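ノラー停止遅延

ノラー停止遅延(ノラーていしちえん)は、室内作業ロボットの動作検証環境ノラー(Nollar)において、双腕ロボットの保護停止が本来の時点より遅れてかかる不具合の通称である。左右の腕が同じ調理台や机に向かって同時に伸びているときに起こりやすく、片腕だけの作業ではほとんど問題にならなかったため、長いあいだ単なる動作の粗さとして見過ごされていた。開発元のオークヴィル(Orkville)では「両腕の遅れ」、利用者のあいだでは単に「遅延」と呼ばれることもあり、古い議論を読むときには、どの呼び名で書かれているかを少し気にしておくとよい。

概要

ノラーは、ロボットを実際の部屋で動かす前に、計算機の中に用意した部屋で腕の経路や掴み方を試すための環境である。台所や食卓のある住居風の部屋が標準で含まれており、利用者はそこにロボットの模型を置いて、台の上の小物に手を伸ばす、持ち上げる、別の場所に移すといった課題を組み立てることができる。家の中の仕事というのは、人がやればなんということもないのに、機械にやらせてみるとじつに手ごわいもので、調理台の上に小瓶や果物がいくつか載っているだけで、腕の通り道はずいぶん窮屈になる。

そこで重要になるのが保護停止である。腕の各部と周囲の物との距離を絶えず計算し、あらかじめ決めた値より近づいたときに関節の動きを止める仕組みで、掴むべき対象については例外として接近が許される。計算機の中の話であれば、腕が調理台に食い込んだところで誰も怪我をしないし、台も割れない。けれども、ここで「安全に止まれた」と判定された経路がそのまま実機に渡されることを考えると、模型の側で止まる時刻がずれているというのは、なかなか困った話なのである。

本不具合の調査で主に使われたのは、ミースク(Meesuk)と呼ばれる双腕ロボットの模型であった。白い丸みのある胴体から腕が2本伸び、それぞれの先にグリッパーが付いている。調査用の課題は、花崗岩風の天板をもつ台に両腕を差し向け、散らばった小物の近くまで指先を運ぶというもので、見た目にはまことに地味だが、両腕の距離計算がいちばん混み合う条件を選んである。

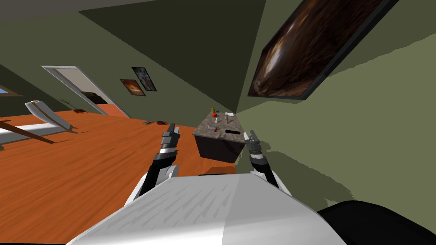
保護停止の判定は、おおまかに言えば、距離の計算、しきい値との比較、停止命令の発行という順に進む。ノラーではこのうち距離の計算が左右の腕で別々に行われ、結果がひとつの待ち行列に集められてから比較に回される作りになっていた。片方の腕しか動いていないときには行列がほとんど空なので、結果はすぐに比較される。ところが両腕が物の多い場所に入ると、腕の部位と小物の組み合わせが一気に増え、行列の後ろに並んだ結果は順番が来るまで待たされることになる。

症状

典型的な症状は、先に台へ近づいた腕は正しく止まるのに、もう一方の腕がほんの少し行き過ぎてから止まる、というものである。行き過ぎの量は腕の速さによって変わり、ゆっくりした動作では目で見てもまず分からない。速い動作では指先が天板の面より下に入り込むことがあり、そうなると今度は物理計算が重なりを解消しようとして、近くの小物を不自然に押しのける場合がある。利用者から寄せられた初期の報告に「触っていない物が跳ねる」という表現がたびたび出てくるのは、このためと考えられている。

記録の上での見分けかたは比較的はっきりしている。停止命令の時刻と、しきい値を下回った時刻とを並べてみて、両者の差が通常の処理周期より明らかに大きければ、本不具合が疑われる。厄介なことに、標準の報告書には停止命令の時刻しか載らない設定になっていたから、報告書だけを眺めているかぎり、停止はいつも几帳面に働いているように見えた。詳細記録を有効にするには設定画面の奥まで入っていかねばならず、しかも記録の容量がかなり大きくなるので、日々の検証では切っておくのが普通であった。

発見の経緯

最初に遅れをはっきり指摘したのは、キッティポン・トンディーであるとされる。トンディーはミースクの模型に食器の片付けをさせる課題を組んでいて、左右を入れ替えただけの鏡写しの経路なのに、成功率がそろわないことに気づいた。初めは模型の右腕の質量設定を疑い、次に関節の摩擦を疑い、それから天板の当たり判定を疑って、どれも空振りに終わっている。本人がのちに書いた長い覚え書きには、この遠回りが実に丁寧に記されており、同じような不具合に悩む人にとっては、結論よりもむしろその部分のほうが役に立つかもしれない。

転機になったのは、左右の腕の登録順を入れ替えてみたことだった。すると、遅れる側の腕がきれいに入れ替わったのである。腕の形にも質量にも関係がなく、登録の順番だけが効いているのだから、原因は模型の外、つまり判定の処理そのものにあるはずだということになった。この報告を受けて、オークヴィル側ではウサー・チャイモンコンが再現試験を担当した。

再現試験

再現試験では、同じ台所の部屋を使い、接近の向きと腕の速さを少しずつ変えながら、1,000回を超える試行が行われた。このうち104回で停止命令の遅れが認められ、最も大きな遅れは700ミリ秒に達した。数字だけを見ると大したことのないように思われるかもしれないが、腕が動いている最中の700ミリ秒というのは、指先が台の縁を越えて向こう側に届いてしまうのに十分な時間である。遅れの見られた試行はいずれも両腕が同時に動いていたもので、片腕を休ませた条件では一度も現れなかった。

試験にあたっては、見る位置の違いにも注意が払われた。胴体の側から腕の先を見下ろす視点では、グリッパーと天板の間のわずかな隙間が白い外装や腕そのものに隠れやすく、止まった位置が正しいかどうかを目で確かめるのは難しい。そのため判定には画面の印象を用いず、詳細記録に残った指先の座標と時刻だけを用いることになった。手間のかかるやりかたではあるものの、この方針のおかげで、後から別の担当者が同じ記録を読み直しても同じ結果が得られるようになっている。

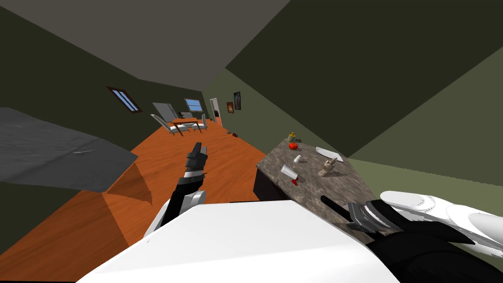
ラタナー・スックサワットは、この試験の組みかたについて、速さを変えた条件に比べて小物の数を変えた条件が少なく、行列の混み具合と遅れの関係を語るには材料が足りないのではないかと述べている。さらに、台の上がすっかり片付いた状態でも両腕が互いに近づけば距離計算は増えるのだから、腕どうしの接近も独立した条件として試すべきだったという。この指摘はおおむねもっともなものとして受け止められ、のちの回帰試験には、台に何も置かない条件と、腕を交差させる条件とが加えられた。

原因

直接の原因は、先に触れた待ち行列が到着順にしか処理されず、危険の度合いによる優先がなかったことにある。先に登録された腕の計算結果がまとめて行列に入り、その全部が比較されるまで、後の腕の結果には手が付けられなかった。たとえ後の腕の指先がしきい値のすぐ内側まで迫っていても、先の腕から遠く離れた壁や床との距離のほうが先に調べられてしまうわけで、こうして書いてみると、いかにも融通のきかない順番待ちである。

もうひとつの原因として、時刻の付けかたが挙げられる。計算結果には、距離を求めた時点の時刻が付けられておらず、比較が行われた時点の時刻が付けられていた。このため、古くなった距離が新しい距離のように扱われ、監視用の警告も働かなかった。ニポン・パイサーンは、実害の大きさで言えば行列の問題が主であるものの、発見をここまで遅らせたのは時刻の問題のほうだと評価している。

修正

修正版は2025年1月15日に公開された。主な変更は、距離の小さい結果を先に比較すること、距離を求めた時点の時刻を結果に付けること、そして結果が一定の時間より古くなった場合には距離にかかわらず両腕を止めることである。最後の変更はやや慎重に過ぎるという声もあり、計算機の性能によっては何も近くにないのに腕が止まることがあるが、既定では有効のままとされている。あわせて標準の報告書の書式も改められ、しきい値を下回った時刻と停止命令の時刻とが隣り合って表示されるようになった。

実機への影響

ヴァコフ(Vakov)の制御装置を積んだ実機では、保護停止が装置の内部で独立に処理されるため、ノラーの不具合がそのまま実機の停止を遅らせることはない。ただし、ノラーで合格とされた経路には、実機では途中で止められてしまうものが混じっていた可能性がある。利用者には、両腕を同時に動かす課題について、修正版で検証をやり直すことが勧められている。古い版で得た成功率と新しい版のそれとを並べて論じる際にも、条件が異なる旨を書き添えるのが望ましい。

オラヌット・チュエンスックは、やり直しの負担を軽くするため、過去の詳細記録から遅れのあった試行だけを拾い出す小さな道具を作り、手引きとともに配布した。詳細記録を残していなかった試行には使えないが、記録さえあれば、部屋の描画をやり直さずに停止の時刻を調べることができる。手引きには登録順を入れ替えて比べる方法も載っていて、現在でも、左右の腕の振る舞いがそろわないときの最初の確認手順として用いられている。

関連項目

保護停止
双腕ロボット
衝突判定
待ち行列
回帰試験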